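Quiénes somos

Inero es una empresa de equipamiento y organización de zonas de lavabo para residencias de estudiantes, albergues y alojamientos de media estancia. La actividad comenzó con el suministro de encimeras y se amplió después a la dotación de pequeño material: vasos, recipientes con mango, soportes y artículos de higiene.

El trabajo se divide en dos áreas. Elsa Bråten dirige la de superficies, que define encimeras, juntas y encuentros con el alicatado. Sem Mertens lleva la de dotación, encargada de fijar qué objetos permanecen en cada puesto y en qué posición. Ambas comparten una sala de pruebas de 35 metros cuadrados en la sede de Bikgate.
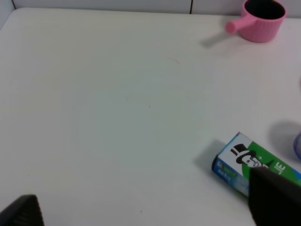

Encimera blanca junto a pared alicatada, con recipiente rosa de mango recto y caja de dentífrico.

Las superficies claras se especifican por defecto — facilitan la inspección visual y muestran motas o marcas finas que en un acabado oscuro pasarían inadvertidas. Los objetos de uso diario se eligen de formato reducido y se sitúan preferentemente cerca de la pared, con la parte delantera despejada para la limpieza.

Inero mantiene actualmente alrededor de 600 puestos de lavabo en 17 edificios. Cada puesto dispone de una ficha con materiales, dotación y periodicidad de reposición. Las fichas se revisan en mayo, antes del cambio de ocupantes.

Consultas técnicas: Sarmīte Lepik, oficina de Bikgate, puerta 47.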